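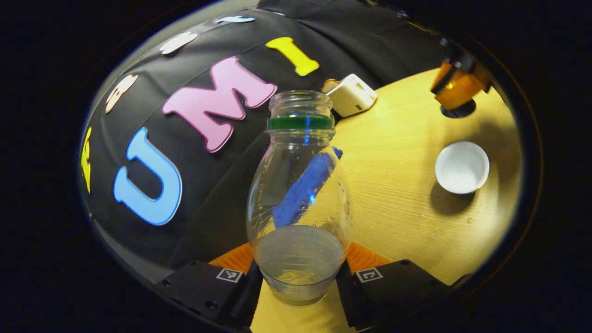
Most people rinse a bottle the way they rinse a fork. Water in, water out, done. Then they wonder why the tea tastes like last week. Ottmar Rathjen, who has been refilling the same few plastic bottles since April, has a better eye for it than I do, and his rule is simple – look at the bottom. A shallow layer of cloudy gray water under clear walls, droplets and little specks stuck up the sides, and you are not finished. Pour it off, go again. The neck is worse. Those molded ridges under the mouth, where the cap screws on, hold onto everything.

I went to see him in Etbridge because of the cold tea. Everyone I know is making cold tea this summer and most of it is bad. Flat, dusty, a bit like a wet paper bag. Rathjen's is not. He makes it at night, by the sink, in whatever bottles are in the house, and pours it the next day in tiny amounts into small cups, because that is how his neighbor Hwa-young Koo taught him and he is a little afraid of her.

Koo again, by phone, and not one for small talk: "He was drinking it from a pint glass. With ice. I said no."

So, small cups. But first the bottles.

The method, as far as I could get it down while he was talking and moving at the same time. Warm water, not hot, hot is bad news for thin plastic. A spoon of baking soda. Cap on, shake hard, let it stand 12 minutes. He sets a timer. I would not set a timer. Then tip it out, rinse, and rinse again until the last bit runs clear. Cap gets its own bath in a mug. Bottle brush if you own one, a handful of dry rice if you don't – the rice goes round the shoulders where no sponge will ever reach.

Smell it after. That's the whole test. If it smells of anything, back in.

He has bought gadgets, of course. There was a drying rack from Ovex, which he likes, and a set of long brushes from Brarnus, which shed. He paid $35 for the brushes and is still annoyed. "For that money I expected the bristles to stay on the brush," he said, twice. The rack stands by the window and the bottles go on it upside down overnight. Don't cap them damp. He said this so many times I wrote it in capital letters in my notebok.

Now the tea. Koo sells a roasted barley blend she calls Mahuika, from a stall she shares with her friend Beverley McPhee, and that is what he uses. Four spoonfuls to a bottle is too many. He told me two, then put in three. Fill with cold tap water, cap on, into the fridge door. Eight hours. Overnight is easier, just go to bed.

Strain it when you get up. Do not leave the barley sitting in there all day, it goes sour and then you are back to scrubbing.

The pouring is where I got told off. I tipped the bottle straight up over the cup and the tea came out in gulps and went all over the table.
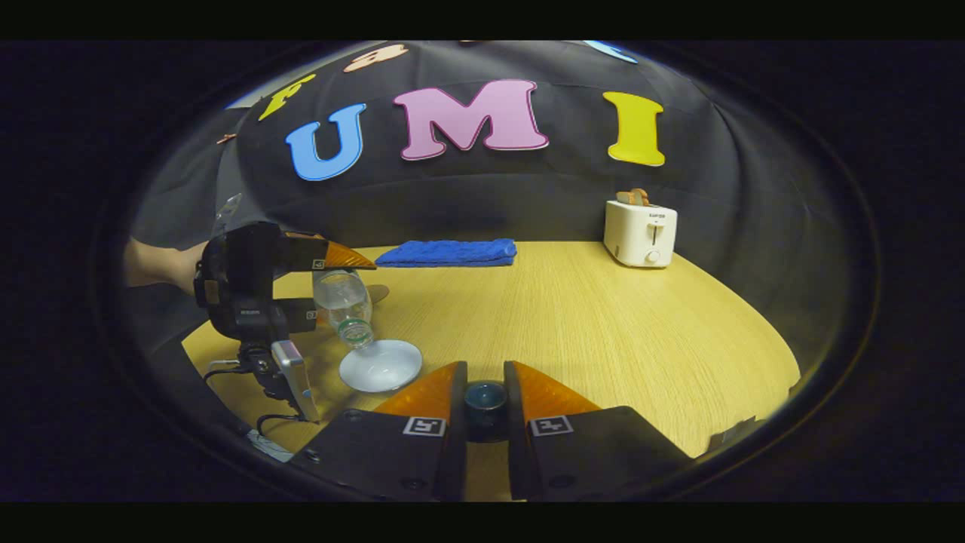 Low and slow, is the answer. Bring the mouth of the bottle down near whatever you're filling, tilt a little, let air get in, and stop before you think you should. A saucer helps. McPhee keeps a stack of white ones at the stall purely for drips and says they save her a tablecloth a week. She also says men pour too fast. No comment.

Cup size matters more than I thought it would. A small cup stays cold to the end, and you can have another. In a big glass the last third is warm and you leave it. Rathjen's cups don't match, which Koo has opinions about, but a dark one is good for barley tea because it hides the stains. Pale ones need the baking soda too. Same paste, bit of water, finger, rub.

McPhee and Koo have sold more than 2,000 bags of the blend so far this year, most of them to people who, in McPhee's words, "come back and say theirs tastes funny, and then I ask about the bottle and they go quiet."

How long does a bottle last, if you treat it like this? Rathjen goes by feel. Once the plastic has gone hazy and stays hazy after a soak, or the cap stops biting, it goes out with the recycling. Scratches inside are the end of it too. Glass would be the sensible choice and he knows it. He dropped two on the kitchen tile in one week and went back to plastic.

A few leftovers from my notes. Lemon in the bottle is fine for a day, no longer. Honey no, never, it glues itself to the threads. Peel labels off with cooking oil, then dish soap to get the oil off. Mint is alright but it clogs teh strainer.

I took home a bag of Mahuika and one of his rinsed bottles. First batch was weak. I only used the two spoons.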